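Gullthorpe draught and damp scheme: progress report to the Pillanport fund
14 Oct 2023
Prepared by Nadiia Koval

## Where we are

The short version is that the work is on time and I am less sure than I was in spring that it is doing what we told you it would. We have spent most of the first payment, the fitting is largely done, and the early readings can be made to say almost anything.

The grant was for draught-proofing and damp advice in the older terraces at Gullthorpe. We wrote to 931 households. I would ask you not to repeat that figure as if it meant 931 households helped, as our own newsletter came close to doing. It is the number of letters posted. Most went unanswered, and a good many of the replies were from people who wanted new windows, which we cannot pay for.

Ten homes are in the closely followed group. All ten have had door strips, letterbox brushes and chimney balloons fitted. Two have since asked for the chimney balloons to be taken out again.
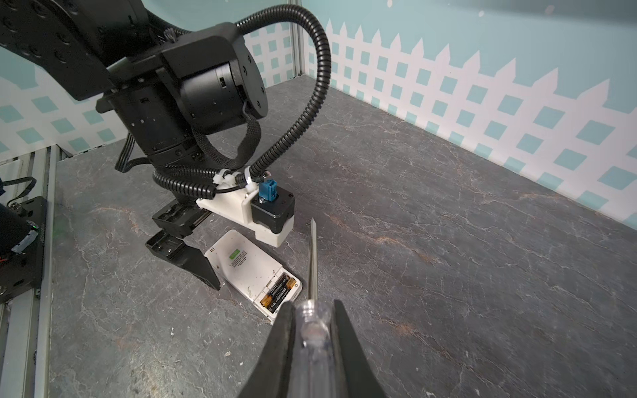
Both said the front room felt stuffy. Margus Jankauskaitė went back to each of them and thinks they have a point: these rooms were never meant to be sealed up, and the people in them dry washing indoors from autumn onwards. We had put that risk in the bid under "minor". I would now move it up.

## What the readings show

Not much yet. Indoor temperatures went up in most of the homes over the summer, and so did the temperature outdoors. I have seen a draft of our summary that called this "an encouraging early trend" and have asked for the line to be removed. We need a proper stretch of cold weather before anybody can say whether the strips are earning their keep, and December is the first month I would trust.

Damp is harder still. People were asked to mark patches on a sheet every fortnight. Some did it faithfully. Others filled in the whole sheet the night before our visit, in the same pen, and I can't blame them.
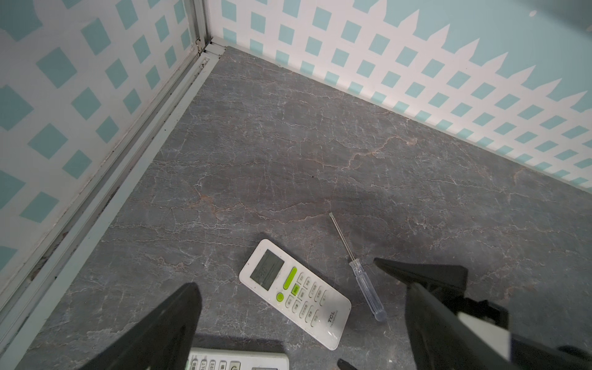 Margus would like to replace the sheets with phone calls. I agree, although it will cost us staff hours that are not in the budget, and people on the phone tend to tell you things are fine.

## Suppliers

Detilitz delivered the door strips in two batches, the second of them late and in the wrong width. They have taken back the wrong ones and credited us. Their offer of a "whole-home comfort survey" at a reduced rate has been declined. We asked twice what the survey would measure and got a brochure both times.

Lu, the booking system we were urged to adopt, does work. It has not saved the time promised. Older tenants still ring the office, and then one of us types the booking in for them.

## Small equipment

Spending under this heading is low and I expect it to stay low. Batteries are bought in bulk and charged to the general line. 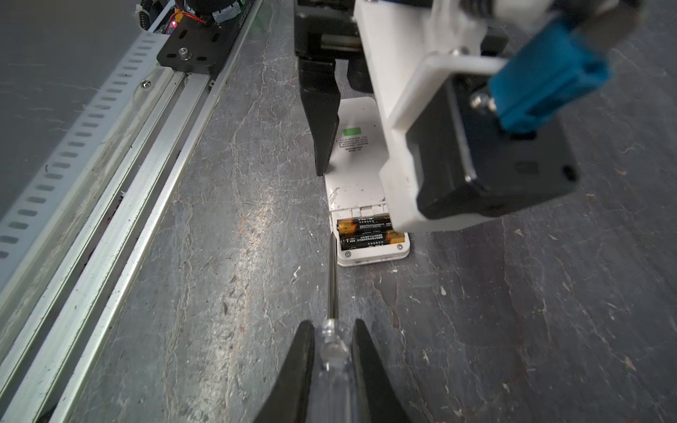
*White battery-operated unit, face up, with two AAA batteries in the open compartment.*

## Money

We are under on travel and over on fitting, and the two nearly cancel out. I am not asking for more. I would like permission to move the unspent print budget across to phone follow-up, as another round of leaflets seems to me a poor use of it.

## What happens next

- Follow-up visits to all ten homes before the end of December
- Written advice on airing rooms, to go to every home with a chimney balloon
- A decision on whether to offer the balloons at all next year – my own view is no, unless the winter visits change it

The bid promised "lasting change in how residents heat their homes". I can't report on that from half a year's work, and I doubt the final report will manage it either. If the fund is willing to accept a plainer aim, such as fewer cold rooms in the homes we visited, please let me know before the winter visits begin so the questions can be changed to suit.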